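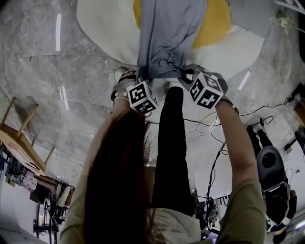

Well, the votes are in, and I get to share some happy news from the Rescombe School board. Mwende Mosoti is our new parent member! She got 466 votes, which beats anything I've seen in my time as board secretary, and she'll sit with us for the next two years.

Mwende has a daughter in third grade and a son who starts kindergarten next fall, so she'll be seeing plenty of our hallways. She takes over from Mwangi Mwaipopo, who stepped down in March when his job moved to Akura. I miss him already (and his very short budget questions).

Her first job is a big one. We're looking at the reading scores for grades two through five, and Stella Mfinanga, our principal, wants a parent in on every one of those talks. Mwende told me she'd read all 33 pages of the improvement plan before she even put her name in — I'm not sure all of us can say the same.

We still have one open seat for a community member. You don't need a child at the school, just a free evening every month and some patience with paperwork. Kanini Mwakalinga in the front office has the forms, and she needs them back by Oct 29, 2026. Meetings start at 6:30 in the library, and anyone can come sit in. Park on the Mutiso Street side, please, as the main lot is being repaved.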